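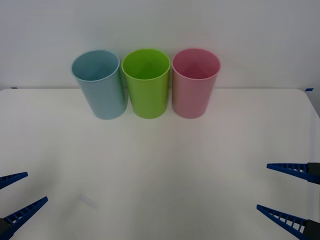
I have been back at choir for a whole term now and I still can't read music. I thought I'd better get that out of the way, because a couple of people have emailed since my last post asking how you join a choir if the dots on the page mean nothing to you. You just turn up! Or I did, anyway, in September, with a cold and the wrong shoes for a church hall floor, and stood at the back with the altos because there was a gap.

I'm 58. The last time I sang with other people I was at school, and I was asked (kindly, I think) to mouth the words to the second verse. So it took me a fair while to get through the door. I'd walked past it enough times on the way back from the bus, and there'd be this great warm noise coming out of the windows, and I'd go home and have my tea and think about it all evening.

Our choir is called Rarlow, after the lane, and it's run by Olanrewaju Olaniyan, who plays the piano standing up and never seems to look at his hands. He does a warm-up that lasts ages. We hum, we sigh, we go up and down on "ning" and "nang" like a fleet of ambulances, and then he makes us yawn on purpose. I felt a complete wally for the first two weeks. By the third I was doing it in the car at the lights.

Anyway, the learning. What I do is record my part on my phone in rehearsal and play it back while I'm washing up or ironing. I have listened to the alto line of one particular folk song so often that I now think it's the tune, and when I heard the real version on the radio I was quite put out. Where was the good bit? Altos, I've found, spend a lot of time on one note. There's a passage in our spring piece where we sing the same note for what feels like a fortnight while the sopranos swoop about over our heads having a lovely time. Then we go up a bit and come back down. I love it. I can't explain why, but when the basses come in underneath and you're holding that one note in the middle, you feel it right through your ribs.

Efe Bassey stands next to me and has saved my bacon more times than I can say. She's been singing alto for years and she has a way of breathing in slightly early before each entry, so if I listen out for that I know we're on. I told her this over the biscuits and she said she'd always done the same with the woman who stood next to her, who has since moved to the coast. I do hope there's someone on my other side one day listening to me breathe.

We had our first concert at the end of term, in Braker, in a chapel so cold that you could see the tenors' breath. I'd had the words stuck to the fridge, the bathroom mirror and the inside of the cupboard where the tea lives, and I still went blank at the start of the third song and sang something like "la the morning la" until it came back. My sister was in the second row and says she didn't notice. She also said I looked cross the whole way through, so that's something to work on. Apparently it's my concentrating face.

A few practical bits for those who asked. Bring water, because the hall is dry and you'll be talking through the break as well. Bring a pencil and not a pen, as the music is borrowed and has to go back clean. Wear layers. If you've got reading glasses, bring the pair you can see over the top of, or you'll have a beautiful view of your page and a blurry man waving his arms. Don't buy a fancy folder straight away! I did, and it squeaks every time I turn a page, right in the quiet parts.

Next term we're doing something in Latin and something from a musical, and there's talk of a round that splits into lots of parts, which frightens the life out of me. I've got my recording of the first page already. I've had it on three times since lunch and the cat has left the room.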